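Coltusa Newsletter
23 Oct 2018

New house rules for the two-arm cells
by Lorna Imrie, cell safety, Flenesmont site

Since August we work with a new set of rules for the cells where two arms share the same tables. Many of you asked me for a short version, because the full text (document 2264) has 57 pages and it is not easy to read between two shifts. So I try to give the most important points. The full text stays the one that counts if there is a difference.

The rules apply to all hand-guided work, when an operator holds the controllers and the arms follow. Automatic running has its own chapter and I will write about it another time.

1. Before you take the controllers

Walk once along the tables and look at the mats. Tape marks are allowed on the mat, but please keep them small and yellow, and take off the old ones when the task is changed. Small pieces of dirt should be wiped away before the start. They look harmless, but a finger tip can push them under a part and then the part sits crooked.

Check the bolts at the finger joints by eye. If one stands out, stop and call the technician of the cell. Please do not tighten it yourself.

2. At the stool

The operator sits, with both feet inside the stool area and the badge visible. One controller in each hand, also when only one arm is needed for the task. We had a long discussion with our colleagues from Kenent about this point, and they prefer to put the second controller on a holder. We decided to stay with both hands, so that no hand is free to reach toward the table.

The badge lanyard may stay on while you sit. When you stand up to go near an arm, put it in your pocket first.

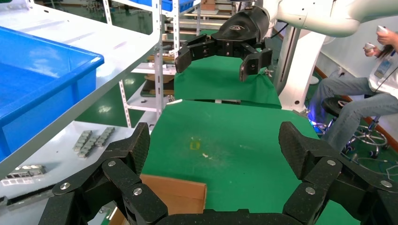 3. Parts, boxes and bins

Parts waiting for work are laid in straight rows on the shelf, all in the same direction. Large bins go on the top surface of the shelving and must stand fully on it. Cardboard boxes may come to the table, but the flaps must be open before the arm moves. An arm should never be used to tear a box.

4. Cables

Cables beside the pillar run down close to it. On the floor they are kept together in a bundle and away from the path to the stool. The Edwards cell was stopped for up to 2 hours in August because of a cable that lay across this path, and I would like to not repeat it.

5. When something goes wrong

Release both controllers, say "stop" loudly and wait until the arms stand still. After this write a line in the cell book, even if nothing is damaged.

Questions and corrections please to me, in the office next to the Flenesmont entrance.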